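Against the Good Side

Sunday, July 14, 2019
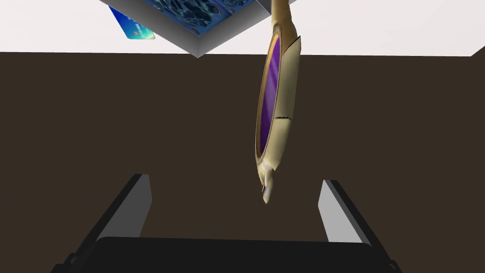
A hand mirror with violet glass, as rendered on a computer.

My grandmother owned a hand mirror and consulted it twice a day, once in the morning and once before supper. Each consultation lasted as long as it takes to find a bit of spinach. Then the mirror went back in the drawer, face down, and she went on with a life in which she had no idea what she looked like while talking, chewing, or losing at cards. She seemed to manage.

I have been thinking about her because last month my phone told me that it was full. It suggested, in the tone of a hotel clerk who has seen the room, that I might like to review my photos. There were 2,428 of them. Of these, 607 were of me. I'm a person of ordinary vanity, I had thought, and I would have guessed 30.

Most were near duplicates. I had evidently stood in front of a lake and photographed my own head until one version of it met with my approval, and then kept all the rejects in case I changed my mind. The lake is the same in every shot. It has no bad angles and didn't need a second try.

I want to argue that we see too much of ourselves, and that it is making us dull company. I know how this sounds. Complaining about selfies is what people my age do now that complaining about hats indoors has lost its sting. But I'm not scolding the young, who at least look good in theirs. My complaint is with all of us, and it covers the whole daily supply of our own faces: the little square in the corner of the video call, the dark screen of the laptop before it wakes, the gym with a wall of mirrors on the theory that nothing improves a squat like watching it.

Take the video call. For most of human history, you could attend a meeting without attending it from the outside. Now I spend our Monday call with the office in Grullwood looking at one participant, and it is me. I watch myself nod. I have learned that my nod is too slow and begins before the other person has made a point, so I've been working on it. I couldn't tell you what we decided about the September schedule, but I agreed to it beautifully.

There is a setting that hides your own picture. I turned it on for a week and found it unbearable, like talking with a bag over my head, although of course that is just called talking.

Then there are the mirrors that talk back. A company called Zolell would like to sell me one for the bathroom that lights up, studies my skin, and gives me a score. I tried it in the store. My score was 48. I asked the young woman at the counter what it was out of, and she said it was "more of a journey." I have been to Firov by bus, in the rain, with a man asleep on my shoulder, and I know a journey when I'm on one.

The usual defense of all this looking is that it builds confidence. You get used to your face, you make peace with it, and off you go. Maybe that works for some people. In my experience the face is like a word you repeat too many times. After a minute of steady looking it stops meaning anything, and you're left with a pile of parts, one of which is larger than you remembered. I have never walked away from a long session at the mirror feeling better than when I walked up. The short ones are fine. Teeth, collar, go.

What I miss, I think, is being caught off guard by myself. In the shoebox of family pictures I inherited there are only 3 of my grandmother past the age of sixty. In one she is carrying a folding chair. She's squinting, her slip is showing, and she is plainly telling whoever has the camera to put it down and get the other chair. It wouldn't survive ten seconds on anyone's phone today. It's the only one that looks like her.

A friend who runs the café on Nogueira Street took the mirror out of the customer restroom last year, because the line was getting long. He expected complaints and he got them, for a while. Now people come out, sit down, and eat their pie with whatever hair they walked in with. I go there more than I used to. The coffee is bad.

I did clear out the phone, by the way. It took an evening. I kept the lake, and one picture of me with my eyes shut and my mouth open, apparently in the middle of a story. I don't remember the story. I look like I was enjoying it.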